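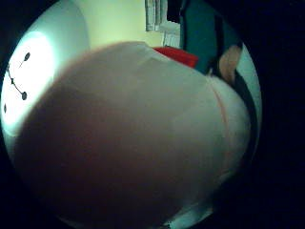

So we're four weeks into the gripper project and I finally have a free evening to write some of it down, mostly because Jaruwan keeps asking me what I do at robotics club every night and "stuff" isn't cutting it anymore.

The short version: our club at Adthorpe signed up for the Osis challenge this year. You build a hand-held gripper, you use it yourself to do a bunch of everyday pick-up-and-put-down jobs, and the camera on it records everything. Then you train a little arm on those recordings and in March it has to do the same jobs with no hands on it at all. Two people per team. I'm teamed up with Jaruwan Prasertsri, who is a much better programmer than me and a much worse speller (sorry, but you named a folder "griper").

I got the mechanical side. Our first version had fingers cut from a plastic binder and it was awful, they bent the moment you squeezed anything heavier than a glue stick. The second version is printed, with strips of bike inner tube glued on the inside, and I'm really happy with it! The trigger still sticks a bit on the way back. I've sanded it three times and I'm scared to sand it a fourth.

What I didn't expect was how strange it is to look at a room from the gripper's point of view. The lens is so wide and so close to everything that any big pale thing just takes over, and the brighter stuff behind it washes out to a glow. I know that space pretty well by now and I still have to stop and work out what I'm looking at. There's a little black dots-and-lines pattern over on the left that looks like something out of a chemistry book, and it comes out sharper than almost anything else. Jaruwan got very excited about that. Her idea is that high contrast marks like that could help the software figure out where the gripper is, so now she wants to put patterns on everything we own.

Anyway, the recording. We have 104 clips so far and we threw out 32 of them. Some were my fault, I have a habit of stopping halfway through a move to think, and then the arm learns to stop halfway through a move and think, which is kind of funny the first time. Some were just too bright. We tried turning the exposure down and then all the dark corners turned to mush, so we're somewhere in the middle now and I'm not thrilled with it. If anybody reading this has done wide lens stuff in a bright room, please leave a comment, I'll take anything.

The training part runs overnight on the old desktop, the one we named Gilora (long story, it was a typo for something else and it stuck). We've done two full runs. After the first one the arm went straight past the block and pushed on the table. After the second it got its fingers on both sides of the block, closed them, and lifted! Then it dropped it on Jaruwan's keyboard, but I'm counting it.

Next up is fixing the trigger for good, recording more clips with my elbow NOT in them, and labeling. So much labeling. The team from Omoregie has been posting their progress and their gripper has a proper metal hinge, so I'm also going to spend some time being jealous of that. I'll put the print files up once I've cleaned up the trigger part.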